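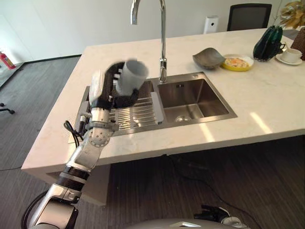
A dropped cup is a wonderful thing to learn from

I love robot hands. I would rather watch one pick up a teaspoon than watch a rocket go up, and I've bored a great many dinner guests with this. So please take what follows as coming from a fan. I think we are asking the wrong question about what a household robot should do when it is told to stop, and it took a very ordinary fault over a sink to make me see it.

The robot is called Moritz and the project is called Havow. The job it was learning at Stuvham is one most of us do without noticing: take a cup, bring it over the sink, put it on the rack. Run 622 was going along nicely when the controller lost touch with the hand. The stop came in, just as it should. The arm braked and held its position, just as it should. Then the fingers let go.

The cup fell into the sink and didn't break. It was a plain cup, and if you had been making toast at the time you might not have looked round. But the hand had done precisely what it was set up to do. On a stop, the motors in the arm lock and the motors in the fingers lose their power, and fingers with no power in them go slack. Somebody had chosen that, and for a good reason! If a robot has hold of your sleeve, or your thumb, you want it to give up at once.

Swap the cup for a pan of hot oil, though, and the same good reason looks terrible.
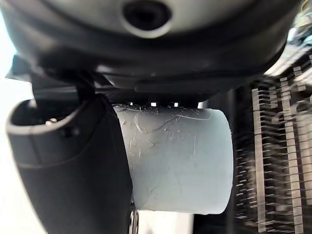

The wrist camera's view, with a finger closed against a scuffed cylinder.

For years the big red button has been treated as the end of the argument. Press it, everything dies, everyone is safe. That idea came from factories, where the machine stands behind a fence and the thing it holds is usually a lump of metal that can clatter to the floor without hurting anyone. A kitchen has no fence. It has elbows, toddlers, knives in the drying rack and a kettle that may or may not have just boiled. "Off" is still something the robot does to the room, and it needs as much thought as any other movement.

My own view is that a hand should hold on by default, with a grip gentle enough for a person to pull free of, and it should let go only when somebody asks it to or when it can tell that what it has hold of is soft and pulling back. Is that harder to build? Of course. You need springs or brakes in fingers that are already stuffed full, and you need some feeling in the fingertips that keeps working when the main computer doesn't. I find this thrilling, to be frank. It's a proper puzzle, and it lives in a space you could cover with a matchbox.

Sadia Chaudhry and I argued about it over two pots of tea. I had drawn my perfect hand on the back of a delivery note and was rather pleased with it, holding springs and all, and I had got as far as telling her that the slack hand would look as quaint one day as a car without seat belts.

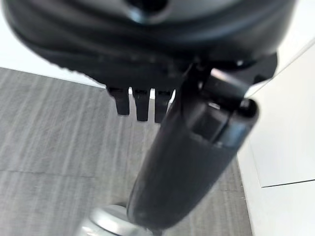
Sobia Khokhar wrote to me after reading a draft, and she didn't let me off lightly. You keep talking about the pan, she said, and the pan is frightening, but think about who reaches in. When a robot freezes, people walk straight up to it and put their hands in the works. They tug at whatever it's holding. If the hand is clamped and they don't know why, they tug harder, and now there is a person bent over a hot hob having a tug of war with a machine. Give me the limp hand, she said, and keep the oil away from it until it has earned the oil.

I've read that over many times and I still can't knock it down. The last part especially. We could simply decide that a robot which drops things on a stop doesn't carry anything that matters when dropped. It's a dull rule and a very good one, and it could be in force tomorrow.

Where I part company with her is on the tugging. People tug because the machine gives them nothing to go on. A frozen robot that is holding firm looks exactly like a frozen robot that is about to drop something. After run 622 it took 23 minutes to work out from the log that the fingers had been cut off on purpose, and that was with people who know the machine well. Put a light on the wrist. One colour for "I've got it", another for "I haven't". Put a release lever where a wet hand can find it. Neither of these needs a breakthrough, and I'd be delighted to see them on every hand in every kitchen before anyone sells me one that can fold a shirt.
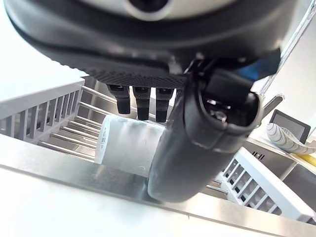 Stuvham, December

I went back to see what had changed. The stop now happens in stages. The arm brakes first, the fingers stay closed for 4 seconds on a small reserve of power, and then they open. Jatoi, the firm that looks after the controller, suggested the delay, and it was tried with the arm stopped over the sink at all sorts of awkward moments.

I have mixed feelings about those seconds. They're long enough to get a tea towel under a cup and far too short for anybody who was in the next room. A hand that opens late may even be worse than one that opens straight away, if you've just stepped in close thinking the trouble was over. I said so, a bit loudly, and was handed the log to read.

And the log is the part I'd like every robot team to copy. Each drop is written up in plain words: what was in the hand, what the arm was doing, what the hand had been told, what it did next. There are entries about cups rolling, cups caught on the rack, a grip that closed on the rim and slid. Nearly all of them are the kind of slip that gets wiped off the worktop and forgotten, and I read them the way other people read match reports.

We hear plenty about what these machines can do on a good afternoon. I'd happily swap a year of that for a shared shelf of logs like this one, open to anyone who is building a hand, a hob or a set of house rules. Sobia still wants hers limp. I still want mine to hold on, and I'd like the lever on the left, please, where I can reach it with the hand that isn't holding the pan.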